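Bedding drive fills rooms at Stubbs before winter intake

2019-06-23

The spare rooms at Stubbs are being made up again, and the people doing the work would like more blankets.

The residence, on the east side of Irik, takes in seasonal workers and students who arrive without bedding of their own. It has 40 beds. Six of them still had no warm cover when the latest round of sorting began, according to Gadisa Sisay, who looks after the linen.

"Mats we have plenty of. It's blankets and covers we run short of once the nights get cold," he said.

Many of the beds at Stubbs are topped with a woven mat in place of a padded one. Residents asked for them after a hot December, and they have stayed in use all year, with a blanket added in the colder months. The mats are wiped down when a resident leaves and aired for a day before the bed is used again.

Donated bedding is taken to an upstairs bedroom, where it is unfolded on the bed, checked for tears and stains, and folded again by size. Fleece goes on one shelf and printed cotton on another. Clothing that comes in with the bedding is kept apart and offered to residents first.

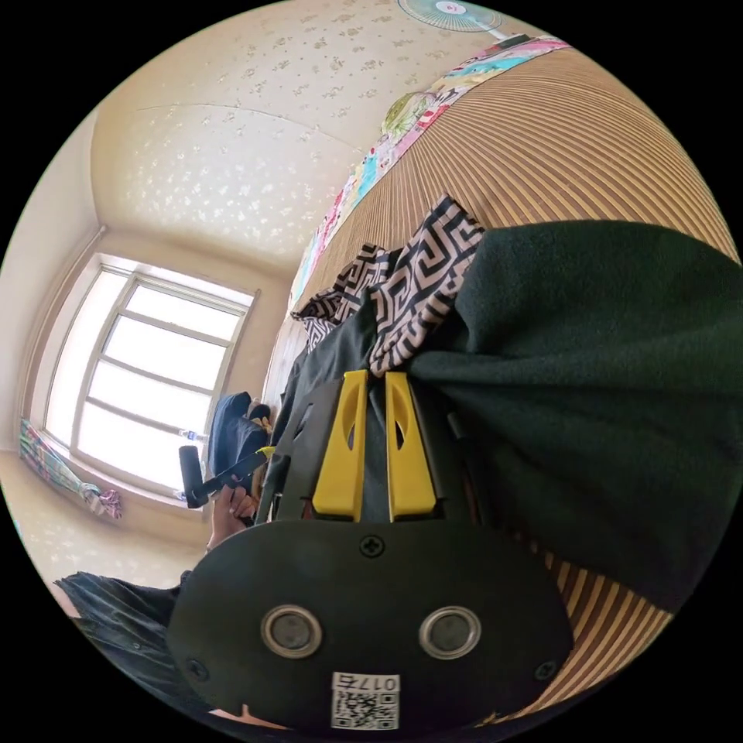

Anything too thin for winter is put aside for the warmer months. Pieces with small holes go to Mebrat Sisay, who mends them at home and brings them back, usually within the week. She said most of the damage is along the hems and is quick to fix.

Colour and pattern do not matter, she added. Residents tend to choose the brightest ones, and children's prints are often taken before the plain blankets.

The drive was started by Feven Woldemariam, who lived at Stubbs for two winters before moving to a flat nearby. She placed a collection bin at the Bidum grocery store and another at the Plimix laundromat. The laundromat washes larger items at no charge, and a cash jar on its counter has brought in $1,467 so far. The money will pay for pillow covers and new shelving in the linen cupboard.

Selim Sarıgül, who manages the laundromat, said people are asked to tie bedding in a bag and leave shoes, toys and kitchen goods at home. Electric blankets cannot be accepted.

"We had a few turn up with no cords," he said. "We can't test them, so they can't go on a bed."

Folding continues through the month, one room at a time. Clothes are put in piles on the bed and then moved to the wardrobe or the donation shelf, and the blanket for that bed is chosen last. 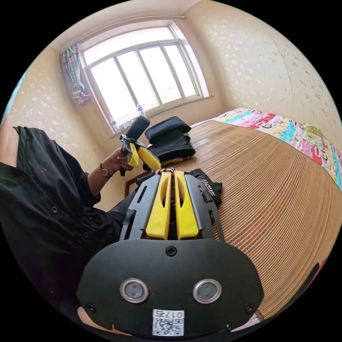
Folded black clothing on a bed with a woven mat and a monkey-print blanket.

Stubbs will keep accepting single and double blankets, fitted sheets and pillowcases until the shelves are full. Sleeping bags are also welcome if the zipper works. Larger donations can be dropped at the side door by arrangement with Gadisa Wolde at the front office.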